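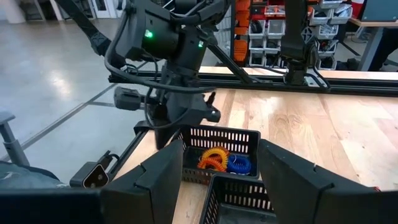 Open day at the Sistano cord works, Prendham
Dec 9, 2023

The Sistano works opens to the public twice a year, once in spring and once before the holidays. I missed the spring one. The works is at 1409 Fliduvwood Road, past the lumber yard, and the sign faces traffic coming the other way, so I drove by it and had to turn around at the feed store. Parking was in the lot behind the building. Admission was free. Tours left from the front counter and you signed up on a clipboard when you came in. I got the second morning slot.

The building was a shoe warehouse before Sistano moved in. It is one long floor with a mezzanine over the office end. The floor is concrete, and the benches run down the window side. Our guide asked us to stay inside the yellow tape and to tie back long hair near the braiders. Ear plugs were in a bowl at the door. Take them. Two of the braiders were running when we walked in and it was hard to hear anything said from more than a few feet away.

Yarn

The tour starts at the receiving door, where the yarn comes in on cones. Most of what Sistano makes is polyester, with some nylon and a small amount of cotton. The polyester arrives already dyed. I had assumed they dyed it on site, and so had several other people in the group. The guide said they gave up dyeing when the old vats wore out and it was cheaper to order colored yarn than to replace them. The nylon is from a mill called Bakhtiari, and those cones have a paper label inside the core with a lot number. Each finished spool carries the same lot number, so if a customer sends cord back they can find the cone it started as.

The cones sit on open shelves sorted by color and then by weight. Whites and blacks take up most of the space. The bright colors are at the far end and are mainly for the craft and camping trade.

Winding and braiding

The cones are too big for the braiders, so the yarn first goes onto small bobbins at a winding machine. It is a plain piece of equipment with a row of spindles and a lever for each one. When a bobbin is full the spindle stops on its own and the operator swaps it. She let two of the kids on the tour change one.

The braiders are the part most people came for. Each has a round steel deck with the bobbins riding on carriers, and the carriers go around each other in two directions, in and out, like a maypole dance. The cord comes up through the middle and over a wheel. A thin utility cord takes 8 carriers. The heavier cords take more, and a core is fed up through the center at the same time. One of the older machines is numbered 651 on a brass plate. The number comes from the company that first owned it and has no connection to anything else on the floor, where the rest are called by their position in the row.

If a yarn breaks, a small arm drops and the machine shuts off. This happened once while we were there. The operator found the end, tied it in with a flat knot, turned the deck by hand for a few inches, and started it again. The knot shows in the cord as a slight bump. That section gets cut out at inspection, and the short lengths on each side go to the seconds bin. Yarn breaks are more common in dry weather, according to the operator, and they run a humidifier from November on.

Inspection and heat setting

From the braiders the cord goes through a heated tube that sets it so it won't shrink later. We could not get close to this. After that it runs over a table under a bright lamp, slowly, and one person watches it go by with a hand resting lightly on it. She said she finds more faults by feel than by eye. I tried it on a sample with a bad spot in it and could not find the spot until she put my finger on it.

Cutting and coiling

I spent the longest time at the coiling benches, partly because we were allowed to handle the cord there and partly because it was quieter. Cord for stores is sold on spools, but there is also a line of short pieces sold as single coils, and those are done by hand. The cord is pulled from a big spool against a brass rule screwed to the bench, cut with a hot knife that seals the end, and coiled.

There are a few ways to coil a cord and the works has settled on one. You hold the end in your left hand, lay each loop over with the right, and give the cord a half turn between finger and thumb as each loop comes in. The half turn takes out the twist. Without it the loops turn into figure eights and the coil will not lie flat. Everyone on the tour got a length to practice on. Mine had a figure eight in it every third loop. The man next to me used to work on boats and did his on the first try.

Stiff cord is harder to coil small than soft cord. The freshly set polyester wants to spring open, and if you put it down before it is tied it will open into an arch or a half circle and stay that way. The guide said they let the stiff ones sit overnight, then coil them again in the morning, and they hold better the second time. Cotton stays where you put it.

Baskets

Finished coils go into black plastic baskets with slots in the sides. There are stacks of these all over the building, under the benches and along the back wall. They are the ordinary kind you can buy at a housewares store. The works tried cardboard trays and then wire baskets before settling on them. The wire ones snagged the cord, and the cardboard went soft within a few months. With the plastic baskets you can see the color through the slots without lifting one down, and lint falls out of them when they are tipped over and knocked on the bench.

The rule is that a basket holds one order, so colors are mixed in a basket only if the customer ordered them mixed. Yellow, orange-red, and blue together is a standard set. It goes to outdoor shops and to a couple of schools that use the cords for teaching knots, where it helps to be able to say "bring the yellow one over the blue one." An empty basket stays next to the one being packed, and anything the packer is not happy with goes into that one to be done over. I asked what happens when both are full. They stop and recoil.

The baskets overlap on the bench if you are not careful, one rim resting on the other, and then the one on top slides. There is a strip of wood along the front edge of some of the benches to keep them from going over. It looked like a recent addition.

The knot table

At the end of the floor there was a table with printed cards showing a bowline, a sheet bend, a clove hitch, and a trucker's hitch, with cut lengths of cord to try them on. This was popular and there was a line for it. The cards were good, with large drawings and very few words. I took a bowline card home. The trucker's hitch card had one drawing printed backward, and someone had corrected it in pen.

Seconds sale

The sale was in the front room. Short lengths and off-color cord were sold by weight out of cartons, and full spools with small faults were marked down and set on a rack. I bought a bag of mixed short pieces and a spool of gray utility cord, 60 feet, with a knot in it near one end. They took cards. The mixed bags were nearly gone when I left, before noon, so if that is what you want, go in the morning.

Coffee and doughnuts were on a folding table by the door. There is one restroom, up the stairs on the mezzanine, and there is no elevator. The tour itself is all on one level and the aisles are wide enough for a stroller or a wheelchair, apart from the spot by the winding machine, where we went single file.

The tour took a little over an hour. I would have liked more time at the inspection table and a look at how the shoelace tips are put on, which is done in a side room that was closed that day. The guide said the side room will be on the route in spring. Sign-up will be at the front counter again, and they do not take names over the phone.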